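# Toy library adds sorting table for youngest visitors

2023-12-11

The Cesier toy library has set up a sorting table for children under five, with balls, bowls and mats that families can use on site or take home.
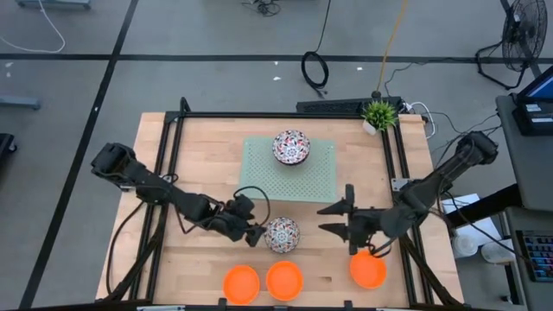
The table opened to members this month after a trial that began in May. Children move the balls between bowls or park them on a mat, and parents are asked to let them work out the order themselves.

"We had plenty of puzzles and hardly anything to pick up and put down," said Hatice Ateş, who runs the library. "The patterned balls went out first. The white ones with red, black and blue shapes on them are the ones children ask for by name, and every child has a different name for them."

The orange bowls were chosen by Orhun Karakaya, a preschool teacher who helped plan the activity. He said a strong, single color makes it easier for small children to see where a ball is supposed to go. The pale green mat is full of small holes, and a ball can be set down on it between turns.

The library has put together 18 take-home sets, which can be borrowed for 7 days at a time. It has 159 member families, and Ateş said there is already a waiting list. Parts that come back damaged will be replaced at no charge.

Families who want a set can sign up at the front desk. More mats are on order and should arrive after the holidays.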